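Tips for the kitchen-table robot club: bench setup, bread and baskets

The Wurnside student team works on kitchen tasks this term, and the notes below come from our own bench. They assume a small arm, a two-finger gripper and a wrist camera. Everything else can be bought in a supermarket.

Surface. Use a matte white top and wipe it before each session. Crumbs are harmless to the arm, but a dark speck in the middle of the table can end up as a false detection. Set the lamp before you calibrate and leave it alone afterward. Soft shadows move when people lean over the table, so mark a standing line on the floor with tape.

Finger pads. Fine ribbing running along the finger holds better on food props than smooth plastic. Brush the grooves with a dry toothbrush. Do not oil them.

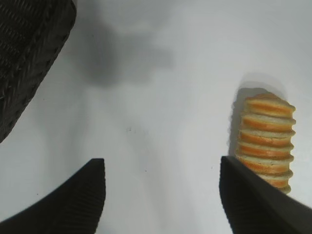
Stacked items need a slower approach than single ones. Set the closing speed to the lowest step and bring the fingers in level with the table. With round slices piled up and bulging past one another at the edges, the width you measure at the top is not the width at the bottom, so take the widest point and add a small margin. Watch the lower layers too - a fingertip in front of them hides the base from the wrist camera, and the base is where a pile starts to slide. A second camera on a stand solves this. If you have only one, back the arm off between attempts and look again.

Logging. Our Navdale log sheet has one line per attempt: start position, closing width, result, remarks. We filled 2,887 lines last season, and 664 of them were marked "repeat" for no better reason than a missing closing width. Write the width down first. Stop at 1,000 lines per sheet - the file gets slow after that.

Baskets. Woven baskets are cheap and light, and they slide. Put a square of non-slip drawer liner underneath. Place the basket well clear of the pick area so the wrist can turn without touching the rim. For a rim grasp, one finger goes outside and one inside, with the tips kept off any openwork. Thin strands can catch on ribbed fingers. Lower the grip force by 2 steps compared with a solid box, and retrain any depth filter that was tuned on closed containers, as light coming through a lattice upsets it.
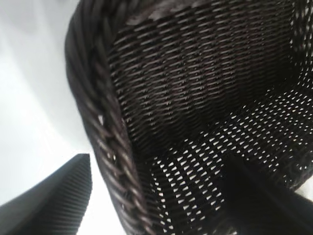

Åberg wrote in to say that a drawer liner was not enough at the Flotargate meet in May, where the tables were glossy, and that a flat bag of rice in the bottom of the basket kept it still through every run. The bag has to lie flat, Åberg added, or the items roll to one side and the drop height changes.

We have since tried rice and it works. Weigh the bag and enter it in the remarks column. Tape the seam.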